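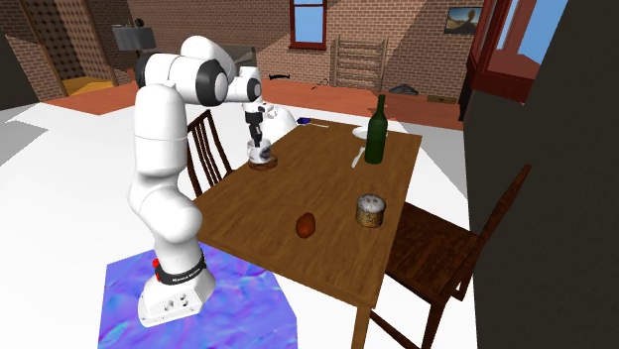

The cup-and-coaster task in the dining room scene, white arm at the table.

Girna 3 review: the home robot simulator that finally lets you break things properly

I have been running Girna 3 since February, and I'm going to gush a bit, so let me get the bad part in early. Two weeks into using it I lost most of a weekend to a fault that made the arm drop cups, and the fault was partly the software's. I still think it's the most fun I've had with a simulator in years!

Girna comes from Tunovano, a small outfit that used to sell room models and now bundles them with arms, grippers and a physics engine. You pick a room, put an arm in it, scatter some household stuff on a table and write your task. My test was as plain as they come. Pick up the cup, carry it a short way, put it down again. I gave it 173 runs overnight on the default settings and went to bed feeling pretty smug.

In the morning 30 of them had failed, and all 30 had failed in the same way. The gripper closed, the arm lifted, and the cup slid out of the fingers partway up. No error in the log. The task report had every one of those runs marked "grasp OK", and that bothered me a lot more than the dropped cups did. A dropped cup in a simulator costs nothing. A report that says the cup is in the hand when it's on the floor is how you end up with a real arm swinging empty fingers into a real bottle.

So I went digging, and this is where Girna won me over. The replay tool is wonderful. You can scrub back and forth through any run, freeze it, and turn on contact arrows that show where the fingers are pushing and how hard. It took me maybe ten minutes with the arrows on to spot the trouble (after a day and a half of not thinking to turn them on, sorry). On the bad runs the fingers were touching the coaster as well as the cup. The software added up all the contact on the fingertips, decided that was plenty of force, and called it a grasp. Lift, and the coaster stays put, and there goes the cup.

I wrote to support expecting a canned reply. Mulugeta Asfaw wrote back the same afternoon, asked for three of my replays, and agreed the grasp check was counting contacts it shouldn't. The fix came in the next update -- there is now a setting called "target contact only", and with it on, a touch on anything except the object you named is ignored. I ran the same batch again. The drops didn't vanish, but now every one was reported as a failure, and raising the approach height a little cleared up nearly all of them.

My one serious gripe is that the setting is off by default. I understand they don't want to break people's old projects, but a safety check that can be fooled by a coaster should be opt-out. Please, Tunovano, flip it!

Other things I love: the rooms are full of junk. I came from Eltow, where the arm works over a bare gray slab, and I would never have caught this there. Here you get plates, cans, chairs in awkward spots, all of it solid enough to bump into. The emergency stop can be tied to a key, and you can trigger it at random moments during a batch to see what the arm does with a cup in its fingers. Mine held on, but yours may let go, depending on how you set the gripper, and that's worth finding out at your desk.

Things I don't love: loading a room takes 20 seconds even on a good machine, the manual skips the gripper settings almost completely, and the search box on the log page only matches whole words.

If you're planning to put an arm near people's dishes, or near people, get this and spend your first evening trying to make it fail. Turn the contact arrows on first.

Last updated: Wednesday, April 3, 2024

Comments

Roman Wysocka: Had the same thing with a saucer. I blamed my friction values for a week. Is the new setting per project or global?

Reply from the author: Per project, so you have to switch it on in each of your old ones.

meireles_fan: Does it load Meireles room files? I've got a whole kitchen built and don't want to start over.

tabletop_tim: Good writeup. The random stop test caught a bad one for me, the arm kept moving for a moment after the stop. Going to go try the arrows now.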